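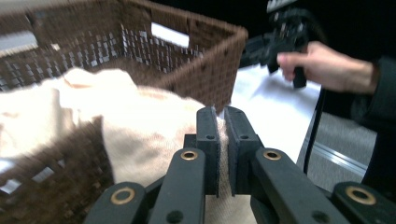 Week 5 notes: Can a machine do the laundry yet?

Octavian Coman, Intro to Automation, Movthorpe evening program

Okay, so last week we ended on dishwashers, and Despina asked the question I'd been hoping for: if a box full of water jets can wash plates, why is my laundry still sitting on the couch? Short answer, washing was solved a long time ago. Everything on either side of the washing is the hard part.

Think about what a shop-floor robot gets to assume. The part is stiff, it's always the same shape, and somebody has bolted down a fixture so it arrives in the same spot every time. I spent two summers at a stamping plant in Nisport and the arm there could have done its job with its eyes shut (it had no eyes, so that worked out fine). Now give that same arm a T-shirt. The shirt has no fixed shape at all! Grab it by the hem and you get one thing, grab it by the sleeve and you get another, and half of it is hidden behind the other half either way.

Words to know for the quiz:
Rigid object - keeps its shape when you pick it up. A mug, a bolt.
Deformable object - doesn't. Towels, socks, cables, bread dough.
Occlusion - one thing hiding another, or a thing hiding itself.
Demonstration - a person does the chore while the motion gets recorded, and a program learns from the recordings. 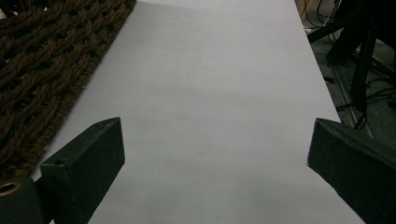 Back to the plant for a minute, because Kianoush brought up flat surfaces. A clear, flat work area is a big help and you should always ask whether a demo has one. A robot that puts things down on an open surface has an easier life than one that has to dig them out of a hamper. When you read the Lokovine handout, watch for where the task starts and where it stops. Their set has 3,921 demonstrations, and my complaint is that nearly all of them start with the item already picked up. 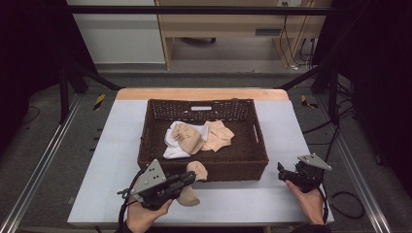
Picking one thing out of a pile is the chore I'd like you to spend your time on. You have to decide where one item ends and the next begins, pinch a single layer, and lift without dragging the neighbors along. Socks are a nice case. With two beige ones and a white one crumpled in a wicker basket, and another beige one pinched in a hand-held gripper at the front edge, try writing down how you'd tell a program which fold belongs to which sock. I got to about 33 lines before I gave up and made tea.

For next time, read the Moroz chapter up to page 70 and do one household chore using only a thumb and one finger on each hand. Write down where you got stuck. Raluca has the spare copies of the chapter.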